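Looking after the path rover – workshop tips page

Keep this by the bench. Most of it is what Sølve Lundgren and I have picked up running one small wheeled rover out of the Nesholm shed, the one with the camera on the mast. Add your own at the bottom. Last tidied up 17/10/2019.

BEFORE IT LEAVES THE SHED

Tires first. Thumb test is no good, use the gauge, the short one from the second drawer. A soft left tire makes it pull and then everybody blames the steering.

Battery to 100 on the charger, not on the rover's own readout. The readout is optimistic. If it's been sitting all week, charge again the same morning.

Wipe the lens with the grey cloth. Not your shirt. Not the shop rag, that one has chain lube in it and always will.

Mast collar – snug, then another quarter turn. Mark across collar and tube with paint pen. If the two halves of the mark don't line up when you get back, it slipped, and that run's heading is junk.

Put the spare fuse in the lid. Tape it down.

SETTING THE STRAIGHT LINE

Do this on the road, never on the shop floor. Floor's too kind. You want real asphalt, bumps and patches and all, and something far off to aim at. Line up on the far end of the road, drive at walking pace, hands off the trim for a good long stretch. Then one click of trim at a time. Two clicks and you'll be chasing it all afternoon.
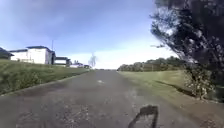 Trim run on the patched asphalt, grass bank on the left.

Watch your own shadow of the mast as a cheap check. If it shivers on the ground while the wheels are going smoothly, the collar is loose or the bracket rubber is gone. Rubbers are in the Bundex tin, use the black ones, the clear ones go hard in the cold and crack by February.

Keep clear of any raised edge along the side. Rover will climb a low one if it hits square, then sit there with a wheel hanging. Log drops it as error 1201, which only means "drive motor unhappy". Lift it off by the frame and not by the mast. NOT by the mast.

EXPOSURE AND SHADE

Half dark, half bright path is the worst thing you can give the camera. Auto exposure hunts back and forth and the edge finder loses the side that's in shade. What works for us:

Lock exposure on the sunlit part. Let the shade go dark.

Set the ceiling to 70 in the camera menu and leave it alone.

Low sun behind the rover is fine, but you get its shadow laid out in front the whole way. Turn on the shadow mask or it'll brake for itself. Gunther Rieger spent a whole morning swapping bumper sensors over this one.

If theres tall grass or reeds hanging in, slow down a notch. Seed heads get wound into the front axle.
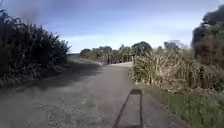

Tall growth and shade to the left, dry grass in the sun to the right. Exposure locked.

CLEANING OUT THE WHEELS

Every time, even short runs. Takes five minutes.

Battery out first.

Flip it onto the foam block, mast hanging over the bench edge.

Pull grass out of the axle by hand, then long tweezers. Don't cut it in there, the bits work into the seal.

Soft brush on the motor vents. Compressed air only from the inside out, other way just packs the dust in.

Wheel bolts, 18 on the little torque wrench. Ní Mhurchú's sheet says tighter but that was for the old hubs and someone should realy take it off the wall.

Drop of light oil on the pivot, wipe off what you can see.

RAILINGS

Different animal. Long straight run with a rail each side sounds easy and it isn't, the side sensors pick up every upright and the thing starts twitching left right left right. Widen the side filter before you go on. Put it back after or it'll be half blind on the open road. 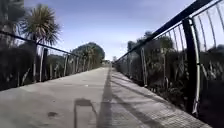
Sun through a railing is the other nuisance. Bars of shadow on the deck look like steps to the edge finder, so drop its sensitivity two notches and keep the rover nearer the plainer side. Joints and strips running the long way are okay to follow if you're only checking the trim, just don't let a narrow wheel settle into one.

Walk behind, not beside. Leave room for people to get past. Stop button in your hand, not in the bag.

IF IT STOPS DEAD

Wait. Count to ten, it may be rebooting the radio.

Check the stop button isn't leaning on something.

Fuse. See lid.

Plug behind the battery, the white one, shakes loose on rough ground. Push till it clicks. A zip tie around it helps, Harkerley sell a little clip that's neater but the zip tie has held.

Still dead – carry it home, write down what it was doing. "Broke again" is not a note, Gunther.

ODDS AND ENDS

Spare tires hang flat, not on the nail. Nail leaves a dent and you feel it at speed.

Store battery around half full over winter, inside, off the concrete.

Copy the logs off before you charge. The card fills up quicker than you'd think.

Out of black rubbers again as of this week, Sølve is ordering.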